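3. Vocal Training Among Students Outside Music Programs

3.1 Setting and participants

The study was carried out at Saterstead, a residential university with a small music department and a much larger enrollment in engineering and the applied sciences. The department stages one full opera and one evening of scenes in each academic year. Auditions for both have been open to all enrolled students since the undergraduate ensemble was reorganized, and a sizable share of each cast now comes from degree programs in which singing carries no credit.

We invited every student who had auditioned for the ensemble or enrolled in studio voice to complete a written questionnaire. In total, 394 students returned usable forms. From this group we selected 19 for extended interviews, choosing only those who were majoring in a technical subject and had sung at least one named role. Interviews were held in a rehearsal room or in the student's home department, according to the student's preference, and each was transcribed in full. Names are used where the speaker gave written consent.

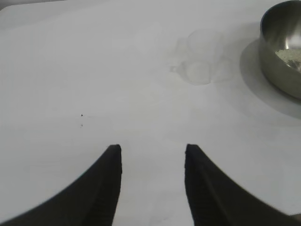 The questionnaire asked about earlier training, weekly practice, performance history, and the reasons a student had for continuing to sing during a demanding degree. It also asked students to keep a practice log for nine weeks. The logs were uneven. Some students recorded each session to the minute, including warm-ups, while others wrote a single line at the end of the week. We have therefore used the logs to support statements made in interview and have not treated them as a measure in their own right.

3.2 Access to instruction

Studio places were the most frequent concern. Voice majors are assigned a teacher on arrival and receive a weekly lesson as part of tuition. Students from other programs join a waiting list and pay a fee of 200 dollars per semester if a place becomes free. Several of those interviewed had waited two semesters for a first lesson, and in that time had learned their audition pieces from recordings, from friends, or from an accompanist willing to give up a lunch hour.

Teachers described the arrangement as workable but thin. A student who begins lessons in the third year of a degree may have only a few semesters in which to correct habits acquired in choir or in musical theater. Breath support and vowel placement were mentioned often. Stage German was mentioned more often still, particularly by those preparing operetta, where spoken dialogue leaves a singer with less cover than a sung line.

The department has tried group classes as a partial answer. Up to six students share an hour, each singing for part of it and listening for the rest. Opinion on these classes was divided. Beginners valued hearing others make the same errors. More advanced students felt that the time available to each singer was too short to change anything, and two had left the class before the end of the semester.

3.3 Scheduling and the rehearsal calendar

Conflicts between laboratory hours and staging calls appeared in nearly every interview. Laboratory sections in engineering run into the early evening, and ensemble rehearsals begin before they end. Stage managers have generally dealt with this case by case, calling the chorus first and leaving principal scenes until later. The method depends heavily on the goodwill of the chorus — most of whom are voice majors with early classes.

The heaviest period is December, when project reports, juries, and the evening of scenes fall close together. Students who had withdrawn from a production had almost always done so in these weeks. Those who stayed described reducing their private practice to almost nothing and relying on rehearsals to keep the voice in condition.

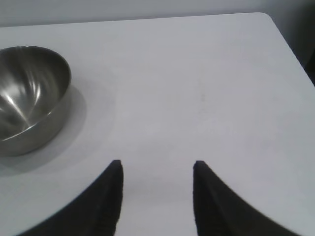
Zuleica Furtado held that the calendar was a smaller problem than it was made out to be. In her view, students in technical programs were used to fixed deadlines and came to rehearsal with their music learned, and what wore them down was being called for three hours and used for twenty minutes. She asked that call sheets be divided by scene and sent out a full week ahead. Tineke Kuipers, interviewed separately, made the same request and added that a covered role should always be assigned to someone free on the evenings the principal was not.

Both proposals were put to the ensemble staff, who adopted the first for the spring production. The second was thought difficult in a cast where few singers share a voice type, and tenors remain scarce in every year for which we have audition records.

3.4 Recitals given without credit

A degree recital at Saterstead is open only to voice majors. Other students may reserve the small hall at their own expense, provided that they arrange an accompanist and print their own programs. Seven of the students interviewed had done so. They chose the repertoire themselves, usually a group of Italian songs, a German set, and one or two arias, and most asked a teacher to hear the program once beforehand. Attendance was drawn largely from the singer's own department. Several students noted that their classmates had never before been to a recital and were unsure when to applaud. 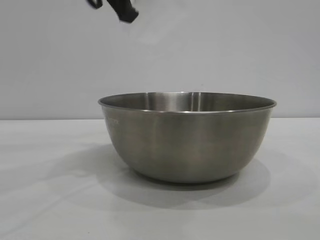 Figure 3. Gripper above a stainless steel mixing bowl on a white tabletop.

The students regarded these recitals as the clearest mark of progress they had. A role in the ensemble depends on the needs of a production, and a good singer may spend a year in the chorus for lack of a suitable part. A recital places the whole evening on one voice, and weaknesses of stamina that are hidden in a staged work become plain by the second half. Teachers agreed, and two said they would support a short noncredit recital, heard by a panel and entered on the student's record.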